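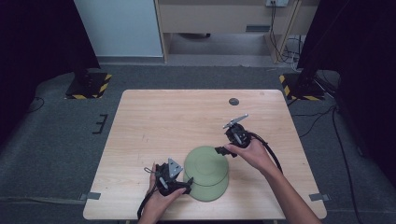
According to one reader in Guletport, the bowls are fine but the lids are the reason to buy or not to buy, and any review that leaves the lids until the end has its order wrong. The point is accepted, and the lids are therefore taken first.

Review: Fellstead Nesting Bowl Set
By the Household Goods Desk, Trisley Consumer Review
August

The Fellstead set is sold with one lid for each bowl. The lids press on around the rim and have a short pull tab on one side. On the two smaller bowls the fit was firm. A bowl of soup carried across the test kitchen did not leak, and a bowl of dressing laid on its side in the refrigerator overnight left no mark on the shelf. The lid of the largest bowl was less satisfactory. It seated properly on one side and lifted on the other unless pressed down all the way around, and after the third week it had to be checked each time. The same reader reported this fault on a set bought in Guletport last winter, so the desk does not regard it as limited to the set supplied for review.

The bowls were in daily use for 12 weeks in the Trisley kitchen, where they served for mixing, for leftovers and for cold storage. They were washed after every use, mostly by machine on the upper rack.

Staining was slight. Tomato sauce left overnight gave the inside of the medium bowl a faint orange cast, and this faded after several washes. Turmeric did not fade. Buyers who cook often with turmeric should keep one bowl for the purpose or use glass.

The bowls are light, and the base of the largest could be wider. When stiff bread dough was mixed by hand, the bowl turned on the counter and a damp cloth was needed beneath it. Whisking cream presented no difficulty. The rim is smooth and comfortable to hold, but it has no pouring lip, and pancake batter ran down the outside on most attempts.

Fellstead states that the bowls may be used in a microwave oven without the lids. The desk reheated rice and stew in portions of 350 grams. The rims stayed cool enough to hold after 2 minutes. After 3 minutes a cloth was advisable.

Storage is where the set does well. The bowls nest closely and come apart without sticking, even when put away slightly damp. The lids do not nest with them and must be kept elsewhere.

For comparison, the desk also used the Zürcher mixing set over the same period. The Zürcher bowls are heavier, stand still on the counter and have a proper pouring lip. They cost considerably more, however, and are sold without lids. A household that mainly bakes would be better served by Zürcher. For leftovers and packed lunches, the Fellstead set is the more useful purchase.

Replacement lids can be ordered from Fellstead directly. The desk ordered one for the largest bowl at its own expense. The replacement fitted somewhat better than the original but still required pressing on both sides.

The Fellstead set is recommended for general kitchen use, with a reservation concerning the largest lid.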